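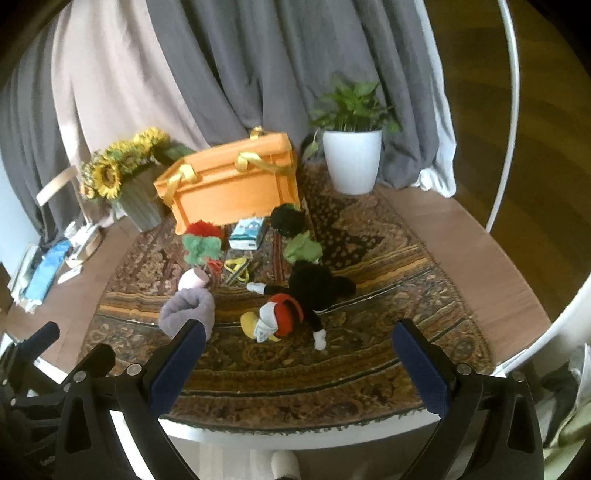 Ticket 431, attachment 1: toy table, hand-held gripper, Mickey face down.

Opened by: Ehsan Bhutto
Date: 26 May 2019
Site: Zistier open day, Tedent stand
Status: Closed, with reservations

Problem: Visitors try to pick up the mouse by the ears and lose it on the way to the orange crate.

Log:
Checked the screws on both jaws. All tight. Swapped the battery anyway, as is tradition.

Had a visitor of 8 repeat the fault. She got the mouse into the crate on her first try, by the shorts. Her father needed 5 more.

Called Magsi support. They asked if we had tried a different mouse. We had not budgeted for a different mouse.

Rug slides when the toys are dragged — taped it underneath. Sunflowers stay where they are, per marketing.

Fix: Told people to grab the body and squeeze slowly. Drops are down, complaints are steady.

Still open: the strap on the spare tool. Moved to the Festaditz ticket.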